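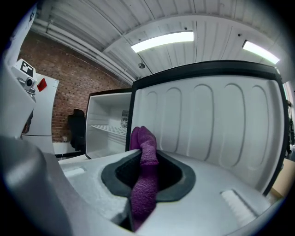 # Background performer

A **background performer**, also called an extra, is a person who appears in a film, television program or advertisement without a speaking part. Background performers fill streets, offices, theatres and other settings so that the action of the principal cast looks natural.

## Engagement

Most background performers are hired through an agency. The agency keeps a file on each person, listing height, clothing sizes, hair colour and any special skills – riding, dancing or driving, for example. A production sends the agency a request, and suitable people are told their call time the evening before.
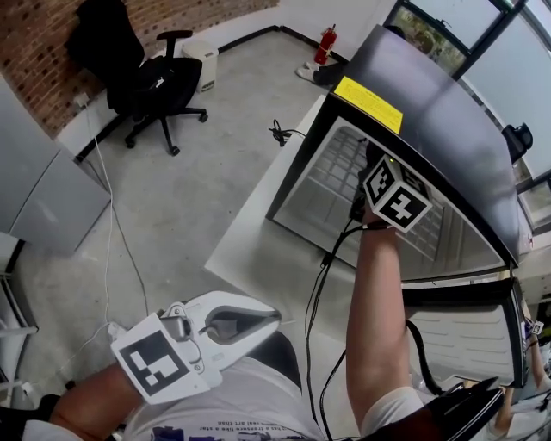 Agencies differ in size. Truvero, a Canadian agency, lists 3404 performers, while Custeo keeps its register to 200 and deals mainly in period drama. Fees are usually paid by the day, with a higher rate after 9 hours.

## Work on set

Background performers are directed by an assistant director. They may be asked to mime conversation, cross a room on cue or repeat the same walk many times so that shots match. A performer who is given a line during filming is normally moved to a different grade and paid accordingly. 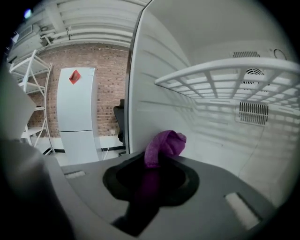 *This page was last changed in September.*

## Featured background

A featured background performer can be clearly recognized on screen but does not speak. Gaspard Caron worked in this grade on 2 seasons of the serial *Fleury* before taking a speaking role as the ferry pilot.

## See also

- Stand-in
- Casting agency
- Call sheet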